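5.2 The Karberg open day

The trials in Section 4 were run with the door shut. The open day was the first time the cell worked in front of people who had no stake in it and, in several cases, no interest in it either. The Karberg building opens to the public once a year, in April, and the labs are asked to show something that moves. We offered block transfer. The group across the hall offered liquid nitrogen ice cream, and we should say at the outset that all attendance figures below are to be read with this in mind.

Visitors came in through the east corridor, were given a card with a number, and stood behind a tape line on the floor. The task was the same as in Section 4.1: reach for a small block, grasp it, move it, release it, return. The Haberkorn planner was left at its laboratory settings except for arm speed, which the safety office lowered after watching the arm for less than a minute. One of us ran the cell and one of us talked. The roles were swapped at noon, when the talker's voice gave out.

We recorded 111 visitors who stayed for at least one complete cycle. Those who looked in, said "oh, robots," and left for the ice cream were not recorded. Over the day the cell made 86 attempts in front of an audience, of which 54 ended with the block released where the operator had called it beforehand. The corresponding rate behind the closed door was a good deal better, and we come back to the difference in 5.3. Part of it can be put down to the operator, who had been asked to call the target out loud and was by early afternoon calling it optimistically.

The surface deserves a word, as it drew more questions than the planner did. The blocks were worked on a sheet of brown corrugated cardboard laid over a black panel with a marble pattern. The panel is glossy and throws back the overhead lights; the cardboard does so much less. It had seen a fair amount of use before the open day and carried creases, a stain and a dark round spot, and we chose not to replace it, on the grounds that a new sheet would have been a new condition. A visitor from Stornholm, who works in kitchens, asked whether the marble was real. We referred her to the appendix. The appendix does not say.

Figure 7 gives two views from the fixed camera, (a) and (d), and two from the wrist camera, (b) and (c). The panels are not in order of time. In (a) the block is at the fingertips, over the cardboard; in (c) it rests on the dark panel, past the torn edge of the sheet; in (d) the gripper is empty and there are two blocks in the work area, one on the cardboard and one off it.

Figure 7. Block transfer at the Karberg open day.

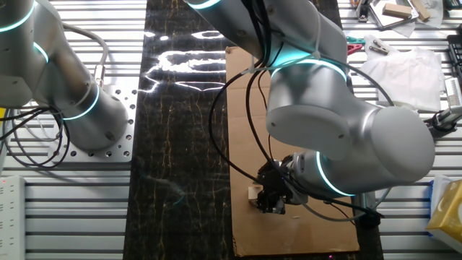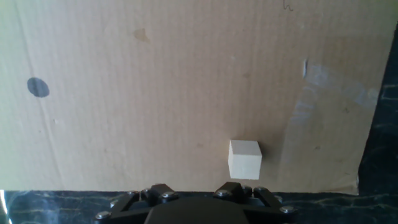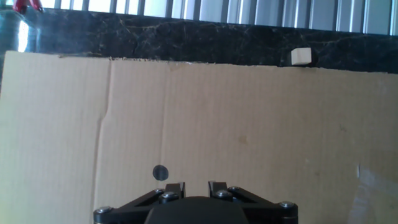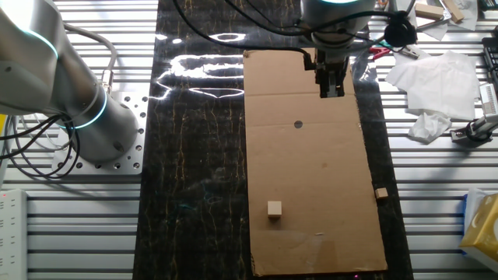
Gudrun Pfeiffer

5.3 What the visitors saw

We had prepared a short questionnaire on perceived competence, adapted from our earlier work with the Kinuva arm. It asked visitors to rate the robot on five scales after watching it. What we had not prepared for was that most of them rated something else. Asked about "precision," a large share wrote about the slow approach to the block, which they took for care. It was the speed limit. Asked about "confidence," they wrote about the pause before the fingers close, which several described as the robot thinking it over. The pause is a fixed delay left in the code from an early debugging session. It has now been praised by members of the public and we are reluctant to take it out.

The second arm raised a related problem. It took no part in the task and was powered only because powering it down means a long recalibration, yet its light rings glow the same cyan as those of the working arm. Visitors assumed it was supervising. One boy asked what it would do if the other one got it wrong, and the talker, who by then had been on his feet for about 80 minutes, said that it would write a report. Three of the questionnaires handed in after this exchange mention the report. We have left them out of the analysis.

Failures were received far better than we expected. When a block slipped or was set down off target, people laughed, stayed, and asked for another try. After a clean transfer they nodded and moved on down the corridor. Median stay was longer for visitors whose first observed attempt failed. We do not recommend designing for this, though we note that the ice cream had no failures at all and its visitors did not linger once served.

The lower success rate has duller causes. The blinds, which are closed in all trials in Section 4, were open in the afternoon at the request of the visitors' office, and reflections on the panel confused the block detector whenever the block lay off the cardboard. The cell was also reset by hand between attempts, in a hurry, and the starting position of the block varied more than the protocol allows. We logged these deviations where we noticed them. It is likely that there were others, as the person responsible for noticing was also responsible for explaining to a retired surveyor why the robot did not have a face.

Two changes were made to the protocol as a result. The detector is now calibrated separately for cardboard and panel, with the lighting of the hour, and the target is entered on the keyboard before it is spoken. The trials in Section 6 use both. A third proposal, to move the demonstration next year to the far side of the building from any food, is with the visitors' office, which has acknowledged receipt.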